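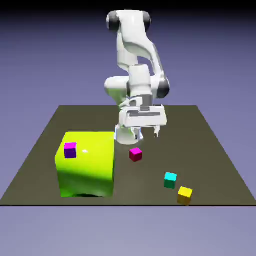
Speaker Notes
Opening Address, Rummont Ideas Forum
Lorna Padilla, Program Director

Good evening, and welcome to the Innes Hall. On behalf of the Rummont Ideas Forum, I thank our speakers, our partners at the Ludness Foundation, and all those who have traveled to be with us.

[Pause for latecomers. House lights remain at half until the speakers are seated.]

My remarks concern how a speaking program of this kind is put together, and what we ask of the people who take part in it. Many of you have attended for several years and have seen only the finished evening. The work begins in January, when the call for proposals opens.

This year we received 91 proposals. Each was read by two members of the selection panel, who did not see one another's comments until both had finished. Where the two readers disagreed, a third was asked to read the proposal without being told the earlier marks. The panel then met in person at the Gikeck Library to settle the final list.

[Slide 2: the selection calendar. Leave on screen during the next section.]

The panel looks first for a single clear question. A speaker may have spent a whole career in a field and still find it hard to say in one sentence what the audience should consider. We ask for that sentence on the first page of the form. Proposals that leave it blank are returned once, with a note, and may be sent in again before the deadline.

The panel does not ask for previous stage experience. Four of the speakers you will hear tonight have never addressed a public audience of this size. Each was paired with a coach in the spring and attended three rehearsals, the last of them in this hall with the sound crew present.

A word on the history of this building, as it bears on the format. Innes Hall opened in 1934 as a lecture room for the town's evening school. The stage is shallow and the front row is close. We considered moving to a larger venue two years ago, and members were invited to send us their views. We received 63 written replies, and a large majority asked us to stay. We have stayed, and we have added a live relay to the library for those who could not obtain a seat.

[Acknowledge the relay audience. Look to the camera at the rear of the balcony.]

To those watching at the library, welcome. Your questions will be collected on cards at the intermission and brought across to us.

I turn now to attendance and access. Since the forum was founded, 2379 people have taken a seat at one of our evenings. We would like that number to include more residents from the east side of Rummont, where bus service ends early. Beginning with this evening, a shuttle will leave from the side entrance at 9:45 p.m. and will stop at the library and the east side depot. There is no charge, and no ticket is needed.

[If the program is running late, announce the revised shuttle time here.]

Some members have asked why talks are limited to 15 minutes. The limit was set at the second forum, after an evening that ended well past midnight. Speakers have objected to it at times - and the panel has reviewed it twice - but it remains in place. A timer is visible from the stage, and the moderator will stand when one minute remains.

We ask the audience to hold applause until each speaker has finished, and to silence telephones. Recordings of all talks will be posted on the forum's website once the speakers have approved them. Transcripts will follow, and printed copies can be requested at the front desk.

[Slide 3: order of speakers. Check pronunciation with the moderator beforehand.]

The order printed in your program is correct, with one change. The third and fourth talks have been exchanged at the request of both speakers. The intermission will follow the fourth talk as planned, and refreshments will be served in the lower lobby.

It is now my pleasure to invite our moderator to the stage.

[Exit left. Take the lectern microphone down to the moderator's table.]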